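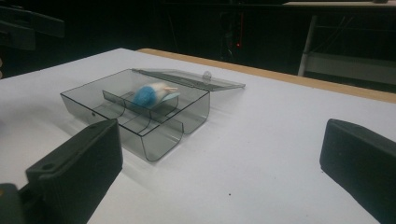

Hinged-lid box with a small blue and cream item in the rear compartment, gripper fingers in the foreground.

Product review: Virlow Grasp Planner, version 2

Virlow is a grasp planning and motion control package for two-finger grippers, distributed by Silletti under an annual site licence. The Whitlock automation laboratory evaluated it over one teaching term as a possible replacement for Hellow, our in-house planner.

Installation and configuration
Setup took one afternoon. The gripper model is defined in a single text file, and the calibration routine is well organised, although the documentation still refers to menu names from the previous release. Staff should budget extra time for the collision settings. The default clearance around thin walls is generous, and in a shallow divided container it rules out nearly every approach until it is reduced.

Perception
Transparent plastic remains the most demanding material in our test set. Virlow builds its obstacle map from depth and colour together, and on smoky grey boxes it recovered the outer edges reliably. Inner partitions were less consistent. Scalloped front walls were sometimes closed over in the map as if they were straight, a conservative error that costs reachable grasps but does not endanger the hardware. An open lid is treated as a fixed obstacle unless the operator labels the hinge. We recommend doing so.

Planning and control
Of 1,000 logged attempts at lifting small soft items from lidded containers, 821 were completed without operator intervention. Median planning time was 28 milliseconds on the laboratory workstation. Motion near the table surface is smooth, and the force limit responds promptly. Fuzzy or fibrous ends confuse the width estimate; the planner performs better when directed to the firmer part of an object.

Tooling
The replay viewer is the strongest component of the package. Rejected grasps are colour-coded by cause, and logs export cleanly. The licence server is less satisfactory — it must be restarted by hand after a network interruption, and two Monday sessions were delayed on that account.

Recommendation
Suitable for teaching and research laboratories working with mixed household items. Sites that handle mainly clear containers should request a trial licence before purchase. Whitlock will renew in April and will retain Hellow for the older benches.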